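How to Get Your Kitchen Counter Back (Without Buying a Dishwasher)

So my last apartment in Farbridge had exactly one stretch of usable counter, and for 3 years most of it was covered with drying dishes. I'd chop onions on the stove. I once rolled out pie dough on an ironing board, and it was fine, but I don't recommend it in April with the windows open and a cat in the house.

When I moved into the place on Šťastný Lane I swore I'd do better, and mostly I have. I've been asked about it enough times now (hi, Marcela!) that I'm writing the whole routine down. It's for people who wash everything by hand, cook most nights and live with at least one other person who leaves cups places.

Step one: cut down what's in circulation

Pull out every dish you own and put it on the floor. I'm serious, the floor, you need the room. When my roommate Chun-hung Tang and I did this we had 87 pieces between us, counting mugs and the weird little saucers, and we put 29 of them back in the cupboard. The rest went into a box in the hall closet. We've opened that box for parties and then packed it right up again.

If you keep fewer dishes out, you can't build a mountain. You'll run out of bowls and have to wash one, and washing one bowl takes no time at all.

Keep the ones you like! I see people box up their good plates and eat off the chipped ones and it makes me sad. Use the pretty stuff.

Step two: pick a smaller rack than you think you need

My old rack was a giant two-level wire thing that could hold dinner for eight, so of course it always did. It was basically a second cupboard that dripped. A small one fills up fast, and then you have to empty it before you can wash anything else.

Wood or metal, either works. Wood needs a bit more care. Wipe the feet dry when you empty it, let it stand somewhere airy, and rub in a little food-safe mineral oil when it starts to look chalky. If yours gets dark spots, scrub with baking soda and a stiff brush, rinse, and dry it all the way before you put it back to work.

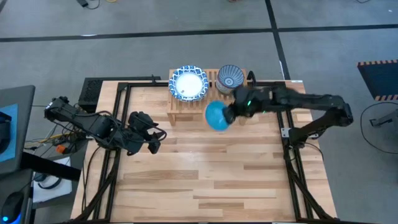 Whatever you pick, look underneath it once in a while. If you have a wood counter, water sitting under a rack will leave a gray ring that takes an afternoon of sanding to get out — ask me how I know. A folded dish towel or a tray under there solves it, but you do have to change the towel. Every day. A damp towel smells by the second morning.

Step three: wash in the right order

Glasses first, then silverware, then plates and bowls, then anything greasy. My mom taught me that and I ignored her until I was thirty. Change the water when it goes cloudy, and leave pans to soak on the stove so they're not hogging the sink.

Stand plates on edge with a gap between them so the air can get through. Bowls should lean forward a bit if your rack allows it, because a bowl sitting flat on its bottom will hold a spoonful of water until next week. Big pots never go in the rack at my house. They get dried with a towel and put away right then.

Step four: the 2-minute put-away

This is the one that changed things for me. While the coffee brews in the morning, I empty the rack. All of it, even if there's only a fork. Tie it to something you already do every day and you'll stop having to remember. Kamil does his while the dog eats, and Ľubica does hers right before bed, which I could never.

If you share a kitchen, agree on who does mornings. We tried taking turns and it fell apart in a week, so now I put away and Chun-hung washes.

A few odds and ends

Cutting boards dry best on their long edge, leaned against the backsplash with both faces clear. Flip them end for end now and then or they'll warp.

Don't store sponges in the rack. They drip on clean things.

Cloudy glasses usually just want a soak in warm water with a splash of white vinegar.

Recent posts
Getting Onion Smell Out of a Cutting Board
My Hall Closet, Before and After
Descaling a Kettle the Lazy Way
Juraj's Trick for Stuck Jar Lids
Small Kitchen, Big Soup Pot: Where It Lives Now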